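Gripper 4 is back from its clean and it's my turn to put it right again. Quick thread for anyone else looking after one of these Demby hand-helds.

Pads first! Ours get swapped after 814 grabs, no arguing. Old ones off, wipe the jaw, new ones on with the ribs facing in.

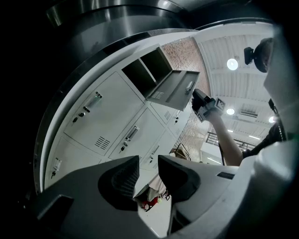 Jaws and pads, by the lockers at Jundside.

Then I open and close it by hand a few times and listen. Any scraping and the left jaw comes off again (ask me how I know).

Last job is the zero. Jaws shut, hold the button for 2 seconds, write the number in the book. Got 111 today, same as in May, so I'm happy. Tea now.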